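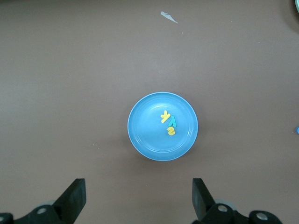 Written by the lead developer, Skerent planning tools

Skerent is our task planner for two-arm tabletop work, and release 3233 is the one I've been wanting to show people for ages! It takes what the perception side believes about the table, works out which arm should go for which piece, and hands timed paths to the controllers. Sorting foam letters onto plates is still my favorite way to try it out. The pieces are thin and they touch each other, and from a wrist camera a letter can come in upside down or mirrored (the letter Y was our worst customer for months).

What's in this release

Letter poses now come from the wrist view and the fixed view together. Each detection keeps its own confidence, so a piece that's clear in one camera and hidden in the other stays in the plan.

Plates are treated as regions with a rim height. You name a region, say which letters or colors belong there, and the planner picks drop points that leave space for the fingers to open.

Arm assignment happens late. If the left arm is busy over its plate, Skerent can give the next pick to the right arm without rebuilding the whole sequence. I love watching this one.

Replanning runs at 10 Hz on the workstation we ship our settings for, and the log viewer can scrub back through the last 60 seconds of decisions, with the rejected grasps shown too.
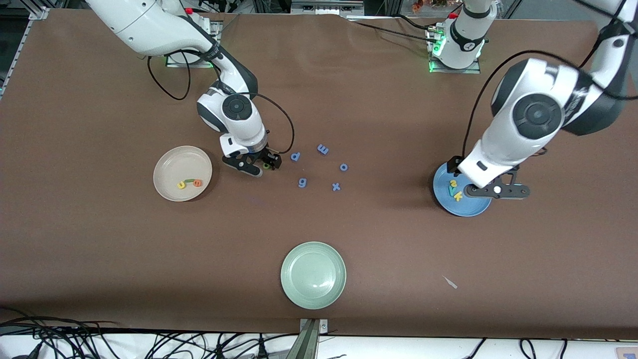
Santhorpe wrote to us that the rejected-grasp view was what sold them on updating, though they'd still like to export it to a plain text file. Export is on the list for August, along with saved region layouts.

Getting it running

Skerent talks to the arms through the Pravance driver layer, version 525 or later. Schwerdtfeger calibration files load as they are. Run the hand-eye check before the first plan, and again any time a wrist camera has been moved.

Known issue: two touching letters of the same color may be merged into one piece. Turn on "split by outline" in the perception tab.

Page updated 11 July 2023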